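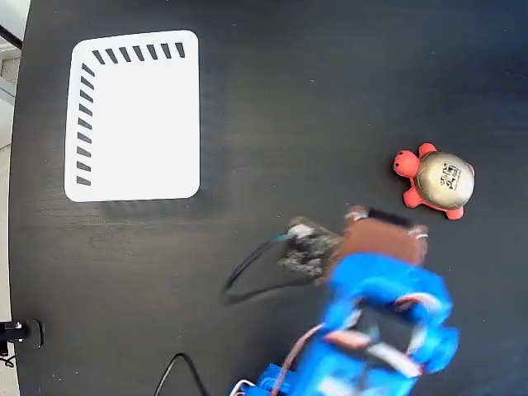
普泰尔镇的旧衣回收点搬到哪里去了？
搬到了詹姆斯街原邮局一楼，九月起每周四下午两点到晚上七点开放，其余时间可以把袋装衣物投进门口的回收箱。

普泰尔镇（Putel）的旧衣与家纺回收点本月完成搬迁。原回收点设在镇北停车场旁的一间平房里，使用多年，屋顶漏雨，冬季常常停开。新址离公交总站步行五分钟，门口有坡道，推婴儿车或轮椅的居民可以直接进入。

负责这项服务的是当地回收机构维廷（Witine）。机构主管海威尔·马赛厄斯（Hywel Mathias）在周四的开放日上介绍，旧址去年共收到衣物和床品442袋，其中相当一部分受潮，只能当作抹布原料处理。他说，新址有干燥的库房，收到的东西当天就能分拣上架，不必再堆在走廊里过夜。

按照新的规定，每户每次最多可送来四袋，单袋不超过15公斤。可以接收的物品包括成人和儿童衣物、成双的鞋、毛巾、床单、被套、窗帘以及皮带和手提包。枕头、羽绒被、床垫、地毯和带电加热的毯子不收。衣物须洗净晾干，扣子缺失或拉链损坏不影响接收，但需要在袋子外面贴上纸条说明。鞋子请用鞋带系在一起，或者用橡皮筋捆好。

回收来的衣物分成三类处理。状况良好的放在一楼前厅出售，价格从一元到八元不等；需要修补的送到二楼的缝补间；不能再穿的打包运往特里拉里（Trilari）的纺织品加工厂，制成隔音毡和家具填充料。加工厂每两周派车来取一次，每次最少要凑足1000公斤才发车。

缝补间由裁缝德莉丝·拉多克（Delyth Ruddock）主持。她在镇上开过二十多年改衣店，去年关店后把两台缝纫机和一台锁边机搬了过来。除了修补捐来的衣物，缝补间每周四傍晚还开一堂课，教居民钉扣子、换拉链、补牛仔裤膝盖和改裤脚。课程每期六周，每班收十二人，学费80元，材料自备。首期名额在报名当天上午就满了，第二期将在十一月开课。

拉多克说，来报名的人里，想学换拉链的最多。“一条拉链几块钱，拿去外面换要收好几倍的手工费，很多人就把外套扔了。”她建议初学者先拿旧枕套练习走直线，再去碰厚布料。

居民达拉勒·布特罗斯（Dalal Boutros）家住镇南，开放日当天送来两袋孩子穿小的校服。她表示，过去开车去旧址要绕过整个工业区，有时到了才发现没开门。“现在接孩子放学的路上就能送过来。”她还在前厅买了一件大一号的雨衣。

校服是新址单独设立的一个类别。镇上两所小学和一所中学的校服按学校和尺码分开悬挂，家长可以用旧校服直接换大一号的，不用付钱。没有合适尺码的，可以在登记本上留下电话和所需尺寸，到货后由工作人员通知，保留一周。目前登记本上有33人在等候，多数需要中学冬季外套。

也有居民对搬迁提出意见。住在镇北的杜因文·沃伊尔（Dwynwen Voyle）认为，新址对没有车的镇北老人来说反而更远，公交每小时只有一班，提着几袋衣物上下车并不方便。她希望在旧址附近至少保留一个回收箱。马赛厄斯回应说，旧停车场的土地已经收回，不能继续放置设备，机构正在与镇北超市商谈，打算在超市入口一侧设箱，具体时间还没有确定。在此之前，行动不便的居民可以打电话预约上门收取，每月第一周和第三周各安排一次，不收费用，但至少要有两袋。

镇议会为这次搬迁提供了前两年的房租，水电和人员开支由前厅的销售收入承担。议会环境事务负责人塞万迪·塔鲁克德（Sewwandi Talukder）说，镇上每年仍有大量纺织品混在生活垃圾里送去填埋，议会明年春天会公布一份分类称重结果，再决定是否在其他街区增设回收点。她同时提醒，回收箱装满时不要把袋子放在箱外，淋湿后的衣物基本无法再用，清运也会增加支出。

回收箱目前每天上午清空一次，周末两天合并为周日傍晚一次。节假日的安排会贴在前门玻璃上。需要开具捐赠收据的居民，请在开放时间内到前台办理，投进回收箱的物品不开收据。

原邮局的信件代收窗口不受影响，仍在大楼东侧，入口与回收点分开。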